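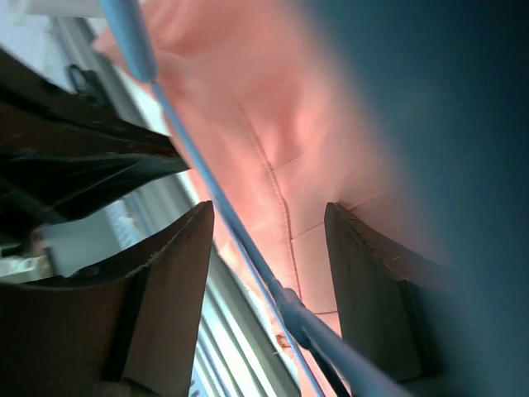
Larkodora - Robot operators, garment handling (part time, paid)

Location: Bindon, second floor of the Mockus building
Start: 20 January 2020
Length of contract: through the end of July, may be extended
Reports to: Zoriana Levchenko, data collection lead

Larkodora is hiring 2 operators to record demonstrations for a robot learning project. The project is called Rullby. Its goal is a robot that can put clothes on hangers, take them off again, and move them along without dropping or tearing them. The system learns from examples, and the examples come from people driving the arms by hand. We need 3000 good ones by the end of July. We have 700.

You do not need a background in robotics or programming. We train everyone from the start. People who have worked in dry cleaning, alterations, retail stockrooms or theater wardrobe tend to pick it up quickly, but we have also had good operators who came from other kinds of work.

What the job is

You sit at the operator station and move two hand controllers. The arms follow. Each recording is called an episode, and it has a written task, such as "pick up the hanger by the neck" or "bring the hanger to the collar." You read the task, reset the garment, start the recording, do the task, and stop. Then you mark the episode as keep, redo or discard and go on to the next one.

A large part of the work is the grip. Thin wire can turn between the fingers if you take it at the wrong place or close too early, and fabric gets caught along with it. You will be asked to approach the same hanger from many directions, at different speeds, with the garment lying or hanging in a different way each time. Variety matters more to us than speed.

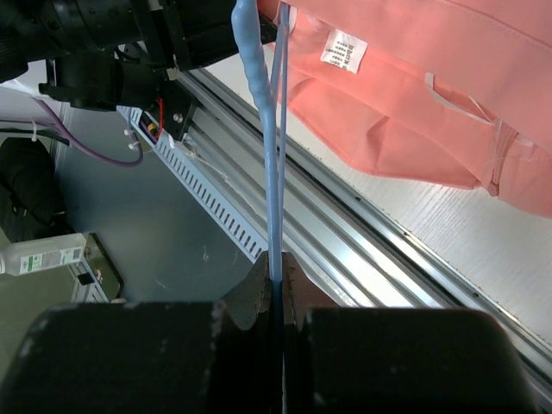
Gripper closed at the work table, with the garment's care label in view.

Typical duties:

Record episodes from the daily task sheet
Reset garments and hangers between episodes, following the reset card
Wipe the camera lenses at the start of each shift
Write a short note on any episode where something unusual happened
Review recordings made by the other operator and check the labels
Report worn gripper fingers or stray wiring to the engineer on duty

Mistakes are part of the work. If you miss the hanger and recover, keep the episode and mark it "recovery." We use those. If the arm hits the table or a garment gets stuck, press the stop button and call the engineer. Operators are not paid by the episode and there is no daily quota.

Hours and pay

Shifts are 3 hours, mornings or afternoons, Monday through Friday. You would normally work four shifts a week. There is a ten-minute break every hour, which we ask everyone to take, as the controllers are tiring on the wrists at first. Pay is hourly and is discussed at the first call. Training shifts are paid at the same rate.

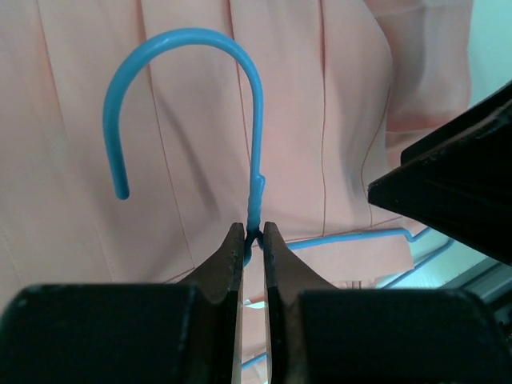 Wire hanger held by the neck.

What we are looking for

Steady hands and patience with repeated tasks
Good close vision, with or without glasses
Ability to sit for an hour at a time
Able to follow written instructions in English and write short notes
At least 18 years old and allowed to work in the country

Left-handed applicants are welcome. The station is set up for two-handed use and the controls can be swapped.

What gets recorded

Each episode saves the camera views, including the ones at the wrists, along with the arm positions and your controller movements. There is no sound. Your hands or clothing may show up in a camera view while you are resetting a garment. Your name is not stored with the recordings - each operator gets a number. You will be given a consent form to read before the trial session, and you can ask for it earlier.

How to apply

Send a short message to Zoriana Levchenko through the contact form on the Larkodora site, with "Rullby operator" in the subject line. Tell us which shifts you can work and what kind of work you have done before. A resume is fine but not required.

If it looks like a fit, we will set up a short phone call and then a paid trial session of one shift. You will try the controllers, record a few practice episodes and meet the other people on the project. We let everyone know the result of the trial by email, either way.

The building has an elevator and free bike parking at the rear entrance. Car parking on the street is metered until 6 p.m.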